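Tanness Reuse Opens Its Winter Count of Old Office Computers

ETTHORPE, January. Tanness, the computer reuse shop on Grultley Road, has finished going through the desktop towers it took in last year, and would like the public to know that 553 of them are fit to work again. The previous owners, mostly offices, had described nearly all of them as "dead." The shop has come to treat that word as a greeting.

The towers weighed in at 1,158 when the intake closed. Those that could not be saved whole are being taken apart for power supplies, drive carriers, memory and screws, of which the shop now owns more than it cares to discuss.

Every machine gets the same treatment. It goes on its side on the bench, the side panel comes off, and somebody looks in before anybody plugs anything in. An empty processor socket, for instance, explains a great deal about why a computer won't start, and has been known to settle long arguments with the office that sent it.
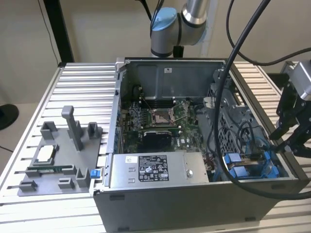
What Buyers Get

Towers from the Etthorpe bench are sold with a fresh power supply test, a wiped or replaced drive and a 17-week warranty. The length was picked after a lengthy meeting and the shop has stopped trying to defend it. Cases are cleaned inside and out. Stickers left by former owners are removed where they will come off.

The Iordache Fund for Plain Computing is paying for 4 school rooms to be fitted out with Tanness machines this spring. Schools in the Grultley area may apply at the counter or by mail. The form is one page, and the second page is blank by mistake.

Dropping Off

Desktop towers are accepted at the side door from 9 a.m. to 4 p.m. Please take out any discs, and check the drive bays for coins. Printers are not accepted. The shop is firm about printers.

Press inquiries: Tanness front desk, Grultley Road, Etthorpe. Please let it ring.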